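Threads > Textiles > Academic dress

Ilona Hajdu
Monday

1/ I've had a few messages asking how the hoods for the Risbridge ceremony were put together, so I'm answering in one place. October is when the orders come in and I get the same questions every year.

2/ The shell is a black wool and silk mix from Medeiros. It holds a fold well and doesn't shine under hall lights. Polyester is fine for hire sets but it slides off the shoulder.

3/ The lining is the part people look at. Risbridge uses deep red for doctors and gray for masters. We buy it on 30 meter rolls and cut it on the bias – it wastes cloth but hangs better.
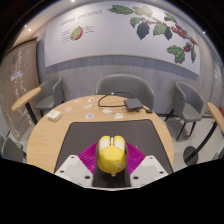
Photo: Ilona Hajdu

4/ The old rule book asked for rabbit on the masters' hoods. That was dropped years ago. We now use a short-pile faux fur from Elberg, cut from the back with a blade so the pile stays whole.

5/ Each hood takes 8 hours if nothing goes wrong. Half of that is hand sewing around the neck. Tarcísio Marinho does the neckbands and he is faster than I am.

6/ Price for a full doctor's set is 390, gown and hood. The cap is extra. Hire is cheaper if you only need it for one afternoon.

7/ Storage: wide hanger, cotton bag, no plastic. Don't iron the fur – steam it from the lining side and brush it when it's cool.

8/ Orders for the spring ceremony close in four weeks. Send chest, height and head size in one message please.

12 replies · 27 reposts · 143 likes

Home Explore Notifications Messages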